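July, afternoon

Wellholm, book two, proofs

Second set of proofs for Wellholm read through, all 213 pages. The story holds up better than it did in pencils. Masanja's walk down to the salt gate now takes four pages and reads clearly without captions, so I cut the two we had left in as a safety.

Problems to fix:
Page 31, the river people call the city Ellus. On page 88 the same speaker calls it Old Ellus. Adhiambo wants plain Ellus until the flood. Changed in the script, lettering still to do.
Page 112, Masanja has the lantern in the wrong hand for two panels. Flip the second one, redraw the first.
Night scenes are printing too dark. Blues close up in the caves and the faces go.

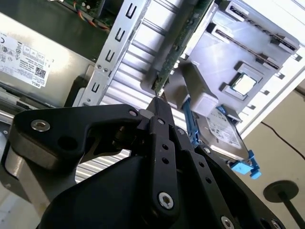

Gripper fingertip by the circuit board, Dell tower on its side.

Tried the cave pages again with the black pulled back and a lighter blue under it. Better on the uncoated stock, no real change on the coated. Adhiambo prefers the uncoated anyway – she says the linework looks closer to her originals.

Print run still open. Quote for 2000 came in this morning, quote for 4000 not yet. If we go with 2000 I would keep the fold-out map and drop the spot gloss on the cover.

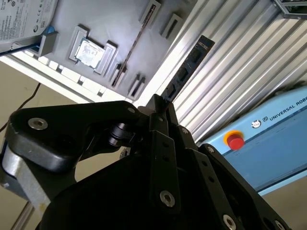 RAM stick held in the fingertips, gray task board.

Left to do: the glossary runs to 40 entries and half of them never come up in this book. Trim it to fit one spread. Adhiambo Ondieki to redo the map lettering, "Salt Gate" is sitting on top of the hills. Spine text reads bottom to top on the proof, should match book one.

Cave pages 140 to 152 go back to the printer with the new blue.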